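Radlow Front-Loading Washing Machine: Equipment Review
2025-06-01

The Radlow was assessed over 35 wash cycles in the laundry corner at Grarkcombe, where space is limited and every appliance must earn its place. The dark gray finish and tinted door window give it a restrained appearance, and the single control knob at the top right is easily understood. 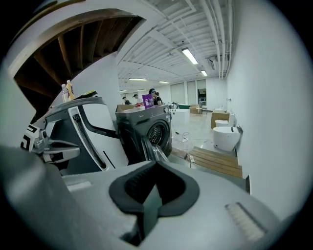
A reply from Ó Gríofa states that the spin is louder than expected on wood floors and that a rubber mat, bought separately, reduced the noise considerably.

Our own findings on noise were milder – conversation remained possible throughout. The standard cycle runs 80 minutes. Detergent residue was noted after 4 loads. Rating: recommended for small households.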